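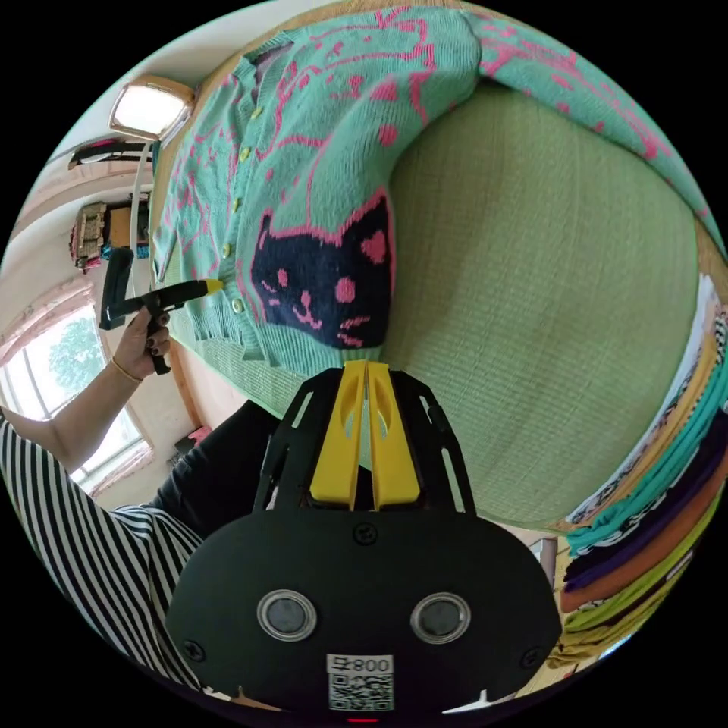
Mint-green cardigan with a navy cat face, pink squiggles and dots.

How to Wash Patterned Knits by Hand (and Dry Them So They Still Fit)

By Yutong Lu
20 March 2019

I love a loud knit. Animals, fruit, big clashing stripes, I'll wear all of it, and I used to be scared to death of washing any of it. Then a December of wearing the same two sweaters on rotation forced me to learn, and now hand washing is one of my favorite little jobs of the week! It takes very little effort, most of the time goes to soaking and drying, and your sweaters come out soft and smelling of nothing at all, the way clean wool should.

What you'll need

A clean sink or dishpan big enough that the knit can spread out
A mild liquid detergent made for wool and delicates
Two large towels, light colored if you have them
A flat drying rack, or a third towel on a table
A tape measure
A scrap of white cotton
Some pins that don't rust (only if you plan to reshape)

Before any water

Read the care label first. If it says dry clean only, believe it, especially if there's a lining or any glued-on trim. Cotton and acrylic are easygoing. Wool, alpaca and anything with mohair in it want cooler water and less handling.

Now measure. I write down the width under the arms, the length from shoulder to hem and the length of one sleeve. My green Moura pullover is 20 inches across and I have that penciled on a card inside the closet door, along with the numbers for everything else I own that stretches. You'll be so glad of that card later.

Next, the color test. Dampen the white cotton and press it on the darkest yarn for a minute, somewhere inside like a seam or the back of the button band. If the cotton stays white, go ahead and soak. If you get a faint tint, keep the soak very short and the water cold. If you get a real blot of color, don't soak it at all – sponge the underarms and cuffs and air it out well. Reds and navies are the ones I test every single time, even when they've passed before.

Do up the buttons, turn the whole thing inside out, and have a look at the floats on the back if it's a stranded knit. Those are the loose strands running behind the pattern, and rings love to catch on them. Take your rings off!

Washing

1. Fill the sink with cool water and swish in the detergent. One capful is plenty. Too much soap means you'll be rinsing until dinner.

2. Lay the knit on the water and press it down gently with flat hands until the air bubbles stop coming up.

3. Leave it alone. I give wool 20 minutes and cotton a bit less. Anything that tinted your test cloth gets 7 minutes, no more.

4. Press and release a few times. No rubbing and no twisting, since that's how wool felts. If a cuff is grubby, work a drop of detergent into it with a fingertip and move on.

5. Drain the sink with the knit still in it, pushing it against the side to get rid of the heavy water. Lift it with both hands underneath so that the sleeves don't dangle and stretch.

6. Refill with water at the same temperature and press again. Repeat until the water runs clear and doesn't feel slippery. Two rinses usually does it for me.

Getting the water out

This is the fun part. Lay the knit flat on a towel, roll the two up together like a jelly roll, and kneel on it. Really lean in! Unroll, switch to the dry towel, and do it again. The second roll makes a huge difference, and it can save you most of a day of drying.

Drying and shaping

Lay it on the rack, right side out now, and get out your card. Pat the body to its old width, then the length, then the sleeves. Smooth the button band with your fingers so the two fronts line up. If there's a picture knitted into the front, straighten that last, nudging it a stitch at a time until it sits level. Pin only if the edge wants to curl.

Keep it out of direct sun and away from the radiator. Flip it when the top feels dry, usually by the next morning. A thick one can need two days, and a fan across the room helps a lot.

A few extras

Ribbed cuffs gone baggy? Wet just the cuff, scrunch it narrow and let it dry that way.

Pills come off best when the knit is fully dry. I use a Plonside comb with light strokes, always in one direction.

Fold, don't hang. And if you're in Pedenthorpe, the yarn shop on Madiver Street sells single buttons out of a big drawer, so bring the cardigan with you and try them against it.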